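Prydderch Garden Society
Minutes of the meeting held on Sunday 5/9/21

Present: Rangi Treloar (chair), Hertta Vuorinen, Paavo Harju, Ivan Dmytriv (minutes). Apologies from Veikko Kuusisto, who is away until October and sends his love to the compost heap.

1. Minutes of the last meeting
Agreed, once Hertta's spelling of "Michaelmas" had been put right.

2. The long border
Paavo gave us a very full account of the peonies, which have had a hard summer. He would like to lift and divide the three oldest clumps next month and plant them nearer the surface, as he feels they were set too deep to begin with. There was a good deal of friendly talk about whether old peonies ought to be moved at all – Rangi's grandmother never would – but it was agreed to let Paavo go ahead with two and leave the one by the gate alone.
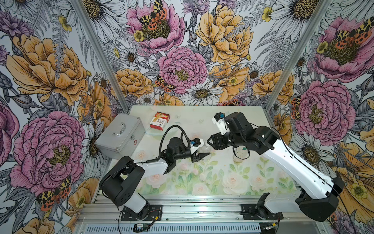

Hertta asked that the daisies at the front be thinned at the same time, and offered her own fork and a flask of soup for anyone who comes along.

3. Moth evening
Much enjoyed by all who came. Ivan will write up the list for the newsletter and would be glad of any names people jotted down.

4. Money
We have £337 in hand, less £40 owed to Flosura for bulbs. Rangi will pay this week.

5. Any other business
The shed key is sticking again. Paavo will bring oil.

Next meeting in October at Hertta's, 8 o'clock. Please bring a chair if you can.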